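Remote Access Replacement: Progress Report
July 7, 2022
To: Infrastructure Manager, Lisesham office

Status

The move from the old VPN to Sengar is on schedule in Lisesham and behind in the Cudero office. As of this week 421 accounts have been moved. The old service stays up in parallel until the last group is over, and we are paying for both.

Split tunneling is off for everyone except the design staff, who could not reach their local printers with it on. That exception is written into the policy file and comes up for review in November.
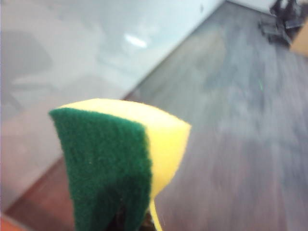
Open problems

Sengar drops the connection when a laptop wakes from sleep on the guest wireless. We can repeat it on 19 machines, all with the same network driver. The vendor, Namusex, has sent a test build and we have it on four of them. It is too early to say if it helps.

Cudero still has one firewall that does not accept the new certificates. The replacement is ordered. Until it arrives, users there log in through the Lisesham gateway, and file transfers are slow in the afternoon.

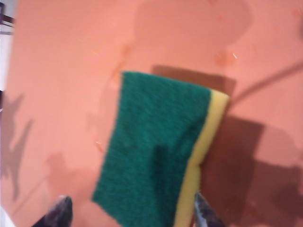 Two-layer scrub sponge, green pad and yellow foam.

Costs

The overlap between the two contracts will run longer than planned, by around 36 days. The extra charge can be covered from the unused training line. No other change to the budget is requested.

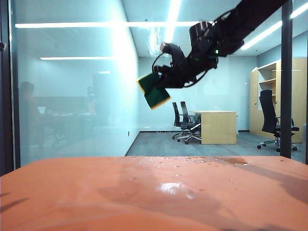 Page 2 of 2

Next period

Finish the Cudero accounts once the firewall is in. Move the on-call staff last, on a weekend. Turn off password-only login on the old service and send the shutdown notice to all users two weeks ahead.

We need a decision on whether contractors get full Sengar accounts or browser access only. The license order depends on it.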